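Open Day at Skodidside

My aunt Leonie won the tickets, and then her knee went, so I got the tickets. That's how I came to be standing in a carpeted hall in Trollau at ten in the morning with a sticker on my sweater that said LEONIE TAUTAHI, waiting for a robot to pick up a bottle of detergent.

I should say that I wanted a job there. I hadn't told anyone. I'd spent 3 years on the returns desk at Benavides, and in August they'd moved the desk to a screen by the door and moved me to the parking lot, where I collected carts in a vest (an ugly vest!). So when the brochure said the Skodidside people would be "happy to talk about opportunities," I read it enough times to wear out the fold.

We'd been given numbers at the entrance. I was 76. The woman ahead of me was 75 and had brought sandwiches, and she told me she'd come for the tour of the old foundry, which was a different building in a different town. She stayed anyway. She said it was warm.

The green table was for the orange bottles, and you could get very close to it if you were willing to lean, which I was. Number 75 leaned too, and breathed egg on me.

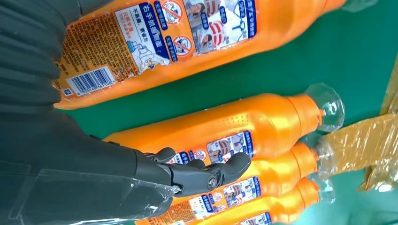
Page last changed: 10/01/2022

The hand had fingers, real jointed ones, and I'd been expecting a claw. I don't know why that got to me. A claw I could have looked at all day. But these came down over the bottles with such care, such nervous good manners, and all I could think of was my first week at Benavides, when a man returned a tea set and I was so scared of dropping it that I asked him to carry it to the shelf himself.

"It's doing fine," I said, out loud, to no one.

"It's doing what it's told," said a voice behind me, and that was Anika Villanueva, only I didn't know it yet. She had a lanyard and a cold. She read my sticker and said, "Leonie, are you in the trade?"

Now, a sensible person would have corrected her. I said I was in returns. She nodded as if that was a branch of engineering and asked me what I thought of the grip. So I told her! I said that if it was me I wouldn't go for the label, because labels get slick, and I'd want my thumb under the thing before I trusted it. I said people always think the heavy ones are the hard ones, and really it's the half-full ones, because the weight runs off to one end just when you think you've got it. I must have talked for five minutes. Number 75 finished a sandwich during it.

Anika wrote something on the back of her hand with a pen. Then she steered me around to the other side of the rope, where you got the whole arrangement, both arms and the table and the rest of the hall going on behind it.

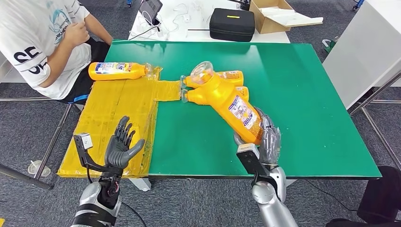 My husband would be asleep by now, came a whisper from number 75, and then, louder, she wanted to know whether it ever got fed up. Did it get a lunch? Did it mind being stared at? Her brother had worked on the line at Oltisen for most of his life and he'd minded that more than the noise, people coming through in clean shoes to watch him work.

Anika said it didn't mind anything. She said it kindly enough. But I noticed that number 75 took a small step back from the rope after that, and looked down at her shoes, and I looked at mine.

There was a talk after that with a slide that just said 241, in huge figures, and the man giving it seemed so proud that I clapped. I never did find out what it was 241 of. Then we were allowed back to the table for what the brochure called the close session, and I got my spot by leaning again.

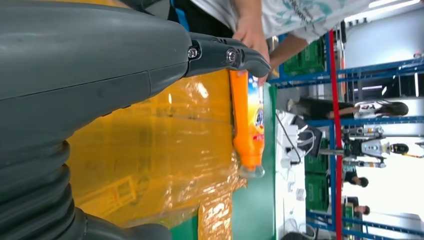

I'd made up my mind to ask by then. I had the sentence ready – I'd practiced it on the bus, and again in the restroom with the hand dryer going. Anika was blowing her nose. I waited for her to finish and then I said that I was looking for a change, and that I was good with my hands, and that my name wasn't Leonie.

She took the last part first. I explained about the knee.

"So what is it?" she said, and I told her, and she wrote that on her hand too, under the thumb part. There wasn't much room left. She said they'd had 200 people write in since the summer and she couldn't promise me a thing, but would I mind saying the bit about the half-full ones again, slower, to a colleague of hers?

I said I wouldn't mind at all. I gave my sticker to number 75, who wanted a souvenir, and I went under the rope.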